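We use cookies to improve your visit. Accept all | Manage settings

2020-04-13

So I got a go at the new teaching tool from Plonder, and it's fun! You steer a simulated arm by remote control, the software saves your moves, and the robot learns from them. My job was the tomato and the purple plate.
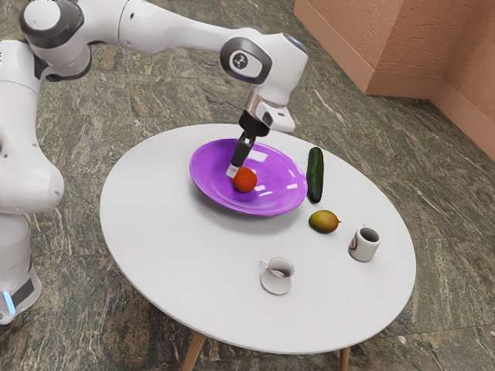
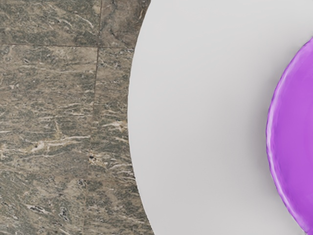 Marisol Pettigrew, who runs the project, wants 400 demos from people like me before October (I managed 5, and my thumbs hurt). The mango is next on her list. Sign-ups are open now, and you don't need any robot experience.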